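Clarnerow Shared Workshop
Robot build group — minutes of the July meeting

I'm on minutes again, so you get them my way, which means longer than they need to be. We started at 7 p.m. with the kettle already on, and we had enough people that two of us sat on the lathe crates. Apologies were read out and I've lost the bit of paper, sorry! If you sent one, it was noted.

Last month's minutes
Accepted, with one fix. I'd written that the Dreton controller board was dead. It was the fuse. The board is fine and back in the arm, and I've been asked to say so in plain words so it doesn't end up in the bin.

Burger builder — where we're at
This took up most of the night. For those who missed the last couple, the burger builder is our arm project: pick the pretend food out of the stands, stack it in order on the tray, finish with the top bun. We call the arm Monti, after the secondhand base it's built on, and the name has stuck to the whole thing now.

The arm side is going well. The new shoulder bracket went on and the wobble we all complained about is mostly gone. I say mostly because there's still a bit of a shiver when it stops at full stretch, and one member reckons that's the belt and another reckons it's the table. We argued about it for a good while. We're going to put the arm on the other table and see, which we could have done in the time we spent arguing.

The grip is still the hard bit. The patties are easy, they're thick and there's plenty to hang on to. The cheese is thin and square and slips round as soon as you pinch it anywhere except the middle. I tried it by hand with a pair of kitchen tongs to see what the trouble was and I dropped it too, so I've stopped being cross with the code. We've agreed to try softer pads on the fingers before anybody rewrites anything.

We talked about the layout for ages as well. The plan stays as it is: bottom bun first, cut side up on the white paper, with the clear stands either side of the tray. There was a push to have everything in one long stand so the arm only has to reach one way, and I can see the sense in it, but it would mean redoing every pick position and I'm the one who'd be doing it. Voted down, and I did vote!
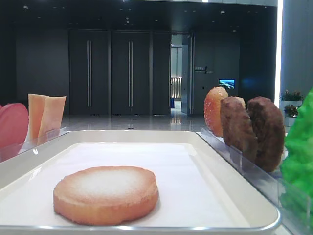
Page last changed: July, 9:23 p.m.

On the stands themselves, the clear acrylic looks lovely and I'm not sorry we went with it, but it does pick up the lights. You can see a bit of shine on the right-hand one. The vision people (all two of them) say the shine shifts the edge the program finds, and then the arm goes in a touch off. Ideas put forward were matte film on the front panels, a bit of tape along the top, or moving the lamp. Tape's the cheapest so tape goes first. If it looks awful we'll talk again.

The lettuce got its own discussion, believe it or not. It's all ruffles, so where you grab it depends on which way round somebody has put it back. From now on please put it at the front end of the right stand, past the patties, and leave it there. Same goes for the cheese, both slices next to each other in the left stand. I've written this on the whiteboard too but the whiteboard gets wiped.

Somebody asked about the white paper, whether we need it at all. We do. The tray is white as well, I know, but the paper stops things skating when they're set down, and a bun that slides even a little means every layer above it is out. Please smooth it flat before you start a run. A crease under the bun is enough to tip the stack by the time you get to the top.

Test runs
We've logged 268 runs since we started keeping the sheet. The sheet is getting hard to read and has tea on it. One member offered to type it up and the rest of us said yes before the sentence was finished. Until that's done, keep using the paper one, and please write what went wrong and not just a cross. A cross tells me nothing.

We also agreed that a run only counts if the top bun goes on without a hand coming in to help. There was some grumbling about this from people who've been nudging it (me included).

Money and parts
We spent $23 on finger pads and screws, and the receipt is in the tin. The Burkik motor we'd been hoping to get as a spare is out of stock, so we wait. I floated buying a nicer emergency stop button, one you can whack without aiming. Everyone liked that, so I'll get some prices.

Workshop bits
The big bench needs to be cleared by the end of each session. I found a box of bearings, a jumper and half a birdhouse on it. The birdhouse is on the shelf by the door if it's yours.

The extension lead with the grey tape on it is not to be used. It's been put in the repair pile twice and has walked back out twice.

To do before next time
Swap tables and check the shiver.
Fit the softer pads and try 5 cheese picks in a row, no helping.
Tape on the stands, then the vision program gets run again with the lights as normal.
Type up the run sheet.
Prices for the stop button — me.

Other business
A short chat about whether Monti should do sandwiches next. Most were keen, I'd like to finish a burger first. We also had a request for better biscuits, which I've passed on to myself as I'm the one who buys them.

We wrapped up a bit after nine. Next meeting is same time, same place, and whoever has the small hex keys, could you bring them back please.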